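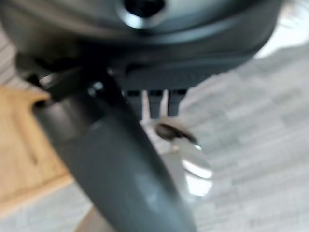 Dark housing with curved lower rim, seen close up

Rizk Watia 24 Compact Tripod
Item 1396

The Watia 24 is a folding tripod for compact and mid-size cameras. It is supplied by the Rizk photographic department at Markcombe and is intended for schools, clubs and individual photographers who need steady support for still pictures, copy work and short video clips. The tripod is sold complete with head, quick-release plate and carrying bag. No camera is included.

Height and folding
With the center column fully raised, the camera platform stands 167 cm above the floor. With the legs extended and the column down, the height is 139 cm. The tripod folds to 59 cm with the head attached. Each leg has four sections, held by flip locks. The locks can be tightened with the small key stored in the bag.

Head
The three-way head has separate controls for tilt, pan and side tilt. Two bubble levels are fitted, one on the head and one at the top of the legs. The pan control may be left slightly loose for video. For long exposures, all three controls should be locked and the shutter released with a remote or the camera's self-timer. If the camera or lens has image stabilization, consult its manual, as some makers advise switching it off on a tripod.

Attaching the camera
1. Open the lever on the head and lift out the plate.
2. Screw the plate into the socket on the base of the camera. The arrow on the plate points toward the lens. Finger pressure or a coin is enough.
3. Place the plate in the head and close the lever until it clicks.
4. Check that the camera does not move before letting go.

The plate uses the standard 1/4-inch screw. On some cameras it will cover the battery door and must be removed before the battery is changed.

Load
The maximum load is 4 kg, including lens, flash and any other accessories. Heavy lenses with their own tripod collar should be mounted by the collar – the camera socket is not meant to carry them. In windy conditions, keep the center column down and hang a bag from the hook beneath it. The bag should just touch the ground so that it does not swing.

Care
Wipe the legs with a dry cloth after use. After work on sand or near salt water, extend all sections, rinse them with fresh water and leave them open until fully dry. Do not oil the leg locks. The head is greased during assembly and requires no further attention.

Changes to this item
Tripods supplied since July have rubber feet that unscrew to show short metal spikes. Earlier tripods have fixed feet and cannot be converted. The plate is the same for both versions, and spare plates may be ordered singly or in pairs.

Ordering and returns
Orders are shipped from the Plarnberg warehouse. Unused items may be returned within 24 days of delivery in the original packaging. Schools and clubs ordering on account should quote the item number and their account number on all correspondence. The warranty covers faults in materials and assembly for two years and does not cover bent legs or lost plates.

Page last revised 10 December 2022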